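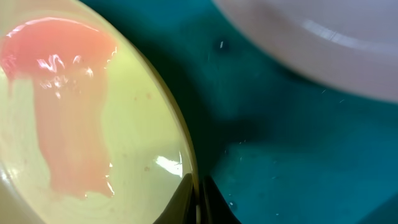

I visited the open day at Clarkex in Cullgate on Tuesday, and I have a question about the dish clearing demonstration. The arm was made by Puvent, as I understood from the poster. I took a place near the screen which shows the view from the wrist. On the yellow plate was a smear of something pinkish-red, like sauce, with bright glints on it, and the dark fingers were at the rim. My question is: how does the arm know where the rim is, if the plate shines so much? I wanted to ask the staff, but the next group was already coming in.

Potgieter
I was in the morning group and asked nearly the same. They told us it was trained on 2000 grasps, and 144 of those were with dirty plates. The glare is a problem for the camera, yes – but the rim has a darker line against the blue-green surface, and this helps. I am not an engineer, so please take it with care.

plate_fan951
it has sensors

Marrow Lane
The answer above is too short, I think. A camera at the wrist sees the plate from very close, so a small error in position can be corrected in the last moment. Many grippers also measure the force when the fingers close. Whether this one does, I don't know. You can write to Clarkex, they answered me after 2 days when I asked about parking.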